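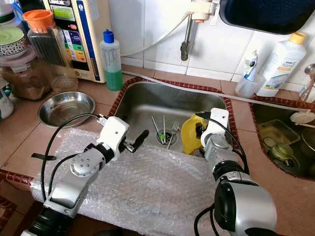
Pralletthorpe Youth Soccer
Progress report to Zaltus, second half of the grant period

Registration closed at 213 players, against the 212 we promised in the application. We would like to claim this as careful forecasting. The extra one is a goalkeeper who signed up at the field on the first Saturday with his cleats already on, and turning away a goalkeeper is not something this club can afford.

Fields. The drainage work on the lower field is done. We lost 5 home games to standing water last season and have lost none so far this season, although it has also barely rained. Please hold your applause until November. The upper field still slopes toward the parking lot, and visiting coaches still ask for the downhill half first.

Coaching. Your money paid for the beginner coaching course, and everyone who started it finished it. The under-10s now warm up with a ball at their feet instead of running laps. Laps remain popular with the parents, who don't have to run them.

Girls' program. We planned for two teams and have three. The third plays in the Prelura league, a longer drive than we budgeted for, and gas is the one line where we're over. We've covered it from snack bar sales. The team has yet to win, but it lost its last game 2-1 after opening the season with a 9-0, and we are choosing to read that as a trend.

Equipment. The portable goals from Yeon came in August with one set of instructions and two sets of left-hand brackets. Replacements took three weeks. Both goals are now up, anchored and inspected. Of the balls bought with the grant, most are still with us and a few are in the creek.

Money. After all bills to date we have $353 left in the equipment line. We'd like your permission to move it to travel before the Prelura away games start. A yes by email is fine.

Still to do: the referee course for teenagers, which has a room and an instructor but so far only four teenagers. We need eight to run it. Sign-up stays open until the end of the month, and we'll send you the final number either way.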